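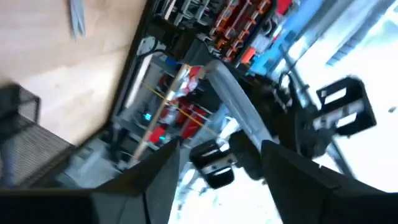
娜塔莉亚·梅伦德斯（Natalia Meléndez）看完初稿后回了一句：夹爪装上去能动，不等于可以放在有人走动的车间里用，Gulden 的报价单把这两件事写成了一件。我同意她的话，下面的意见基本按这个思路写。

**检查对象：** Gulden 腕部相机加双指夹爪套件，供货方 Cumeck，试用期
**检查日期：** 2022年4月22日
**检查人：** Unathi Molefe
**地点：** Le Roux 维修间，自行车工位及周边货架

标记：[x] 通过　[ ] 未通过　[~] 有条件，见意见

## 一、机械部分

- [x] 指尖安装牢固，手扳无松动
- [x] 指面无裂纹、无毛刺
- [~] 断电后夹持力保持
 - 说明书写“断电自锁”。我拉闸试了三次，有一次夹着的扳手慢慢滑下来。Cumeck 的答复是“负载偏心”。维修间里的东西哪样不偏心？
- [ ] 夹点防护
 - 两指根部没有护罩，手指伸得进去。护罩列在选配单上，另收费。安全件做成选配，我不接受。

## 二、工作区域

- [x] 急停按钮伸手可及，按下后手臂停住
- [~] 可达范围内的障碍物
 - 货架、收纳盒、铁丝网篮都离得太近。演示时供货方一律用低速，问到正常速度会怎样，只说“软件会避让”。避让的依据是腕部相机，请看第三节。
- [ ] 地面区域标线
 - 还没画。画之前不得无人值守运行。
- [ ] 悬挂的绳索、斜靠的杆件已清理
 - 细绳最麻烦，相机识别不出来，挂住了也未必触发过载。每次开机前由操作人目视检查并签字。

## 三、腕部相机

- [x] 线缆有应力释放，转到极限位置不绷紧
- [ ] 运动中成像清晰
 - 宣传页说“高速移动下依然清晰”。手臂一摆，画面就糊，踏板这么大的零件还认得出轮廓，远一点的小件就别指望了。
- [ ] 逆光
 - 朝亮处转过去，一侧发白，细节全没了。Cumeck 建议我们装遮光帘。买套件之前没人提过遮光帘。
- [~] 丢失图像时的动作
 - 遮住镜头，手臂会停，但不是立刻停。延迟多少，说明书没写，我要书面数据。

## 四、电气与软件

- [x] 接地
- [x] 控制箱门锁
- [ ] 参数修改有密码保护
 - 出厂密码印在箱门内侧，改了之后重启又恢复原样。供货方说新固件会修，时间是八月。
- [~] 日志
 - 只保留最近 300 条，满了就覆盖。出了事故，想查前一班的记录多半查不到。

## 五、文件

- [ ] 风险评估
 - 收到的那份共 18 页，其中 13 页讲的是 Zuta 旧型号，连指尖形状都对不上。退回重做。
- [x] 中文操作手册
- [ ] 培训记录
 - 供货方的“培训”是一段 25 分钟的视频，没有实操，没有考核，不算。

## 处理意见

暂不验收。试用可以继续，限低速，限有人在场，操作人手边必须有急停。护罩由 Cumeck 免费补齐，图像丢失后的停机延迟要给出书面数值，风险评估重写。第三节两项未通过的，我要求在我们的工位、我们的光线下重测，不看供货方实验室里录的片子。

娜塔莉亚另问，如果护罩装上以后挡住相机视野怎么办。这个问题已经转给 Cumeck，尚未答复。

Unathi Molefe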